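Is a loan player allowed to play in the cup against his own club?

Asked by Gwendolyn Nakamura
May 16, 2019

Hello all. I follow Hindusbridge since I moved here, and I am still learning how the rules work in the lower divisions. In January we took a midfielder on loan from Stesta until the end of the season. He has been our best player by far, in my opinion. Now we have drawn Stesta in the final of the regional cup and everybody at the ground says a different thing.

One man told me that the player can never face his parent club. Another one said it is only so in the league, and in the cup both clubs can agree. My neighbour says that he is also "cup-tied", because he came on for 51 minutes for Stesta in the first round before the loan. I do not understand if these are two separate problems or the same one.

I would like to know before I buy the tickets, as it is a long way by train and I would be watching mainly for him. For now I follow most matches from home.
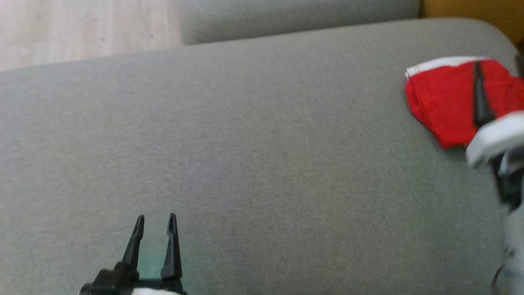 What I have read already

I looked in the handbook of the competition, which is 288 pages in the PDF. There is a chapter on temporary transfers, but it speaks about the league only. The chapter on the cup says that a player "shall not represent more than one club in the same season's competition". Does an earlier round count if it was played in a different stage? The first round was in the preliminary stage, before our club even entered.

Thank you for any help, and please use simple words if you can.

Anika Lyons
Your neighbour is right that there are two rules, and it is good to keep them apart.

The first is about the parent club. In most leagues a loan player may not play against the club that lends him. In cups it is often different: the parent club can give written permission, and the permission must normally be sent before the match. So the second man at your ground was not wrong, but it depends on the competition and on what is in the loan agreement.

The second is the cup-tied rule, and here I am afraid there is bad news. The sentence you copied says "the same season's competition". It does not make a difference between the preliminary stage and the later rounds. If he was on the pitch for Stesta in this cup, even for one minute, then he has represented Stesta, and permission from them does not change it. Sitting on the bench without coming on is usually not counted, but you wrote that he played.

There is one thing to check. Some regional cups write at the beginning of the rules that "the competition" starts from the first round proper. Look for the definitions, they are normally in the first pages and not in the cup chapter. If the preliminary stage is left out there, he could be free to play, and then only the first rule matters.

We had a similar case at Truleck some years ago, with a goalkeeper. The club used him in the semi-final without checking. They won the match, were removed from the cup and paid a fine of 500 as well. I was there with almost 2000 other people and we only learned it three days later. For this reason I think your club secretary has already asked. You can write to him - at this level they nearly always answer.

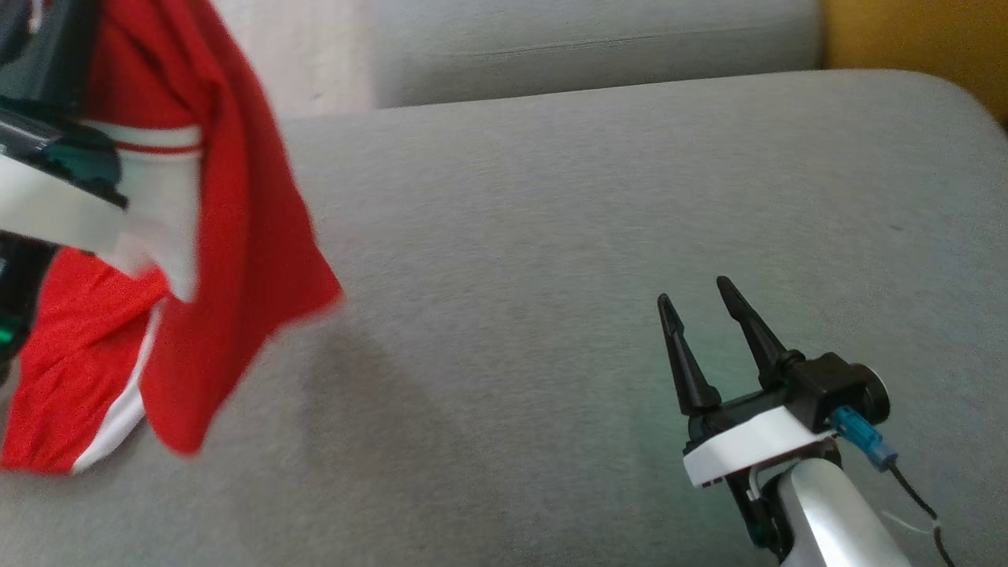 Red shirt and grey sofa.

Antoniadis
he cant play. cup tied is cup tied. same thing happened to our left back, the manager complained all week and it changed nothing. go anyway, it is a final

Gwendolyn Nakamura
Thank you both. I found the definitions on page 6 and they say "all rounds including preliminary rounds", so it seems he will miss it. I have written to the secretary to be sure. I will probably buy the ticket all the same, but I will wait for his answer first.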